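4.2 Setting Up Shelf Labels in Nemum

Labels tell Nemum where things live. Without them, it assumes everything lives in Aisle 1, as does most new staff.

1. Open Stockroom and choose Labels.
2. Type a name of up to 16 characters. "Misc" is allowed, though you will regret it by August.
3. Press Save, then wait for the green check mark.

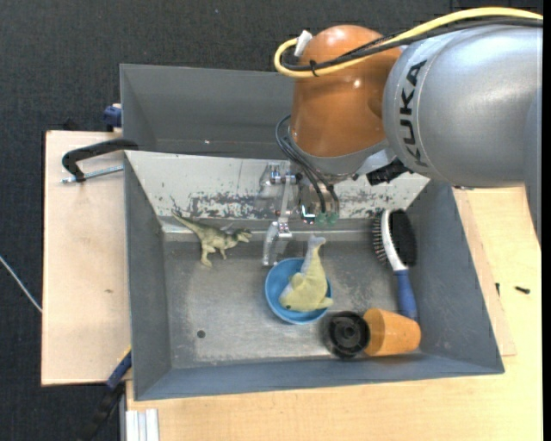

4. Print a test sheet before the full run. Each sheet holds 50 labels, and a crooked first one means 49 crooked friends.

Note: Names can be changed later under Edit. Old printed labels will not change with them.

Caution: Delete All deletes all. It asks once, politely, and never brings it up again.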